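Shift swaps get their own screen in Jeltine

If you use Jeltine to run your staff schedule, you've probably cursed at the swap request form at least once. I know I have! Well, the November update moves swaps out of the messages tab and onto a screen of their own, and I got to play with it for a week at our Cesness office before everybody else gets it.

The short version: you tap the shift you want to give up, you see who's free and trained for it, and you send the request. Two taps and you're done (the old way, I'd lose my place and start over). Managers still have to approve, but the request now shows overtime right next to the name, so I don't have to go digging through timesheets.
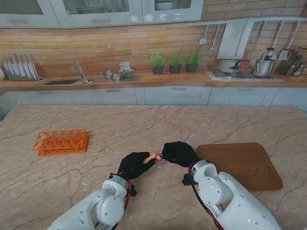
Who gets it first

Accounts with fewer than 97 employees switch over in the first week. We're at 372, so the rest of our sites have to wait for the second round, and I'm already getting grumpy emails about it.

Ánh Mạc on the Jeltine support desk told me old requests will carry over, notes and all.

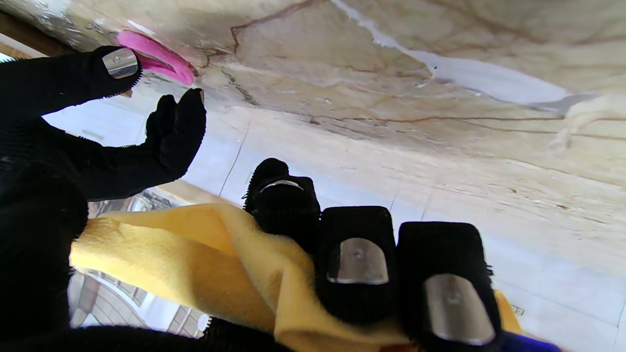
Pricing stays put, which was my first question, and the phone app updates by itself. One gripe from me: you still can't offer half a shift. Our evening crew splits shifts all the time, and they'll be stuck calling each other for now. I've sent that in as a suggestion, so fingers crossed.
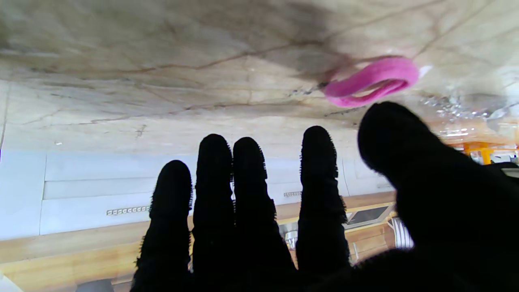
Rigoberto Barrera writes that his team at Ibarra tried the new screen too and liked it, except that declined requests vanish from the list right away. He'd like them to hang around for a day so people can see what happened. Same here, and I've added it to my note to support.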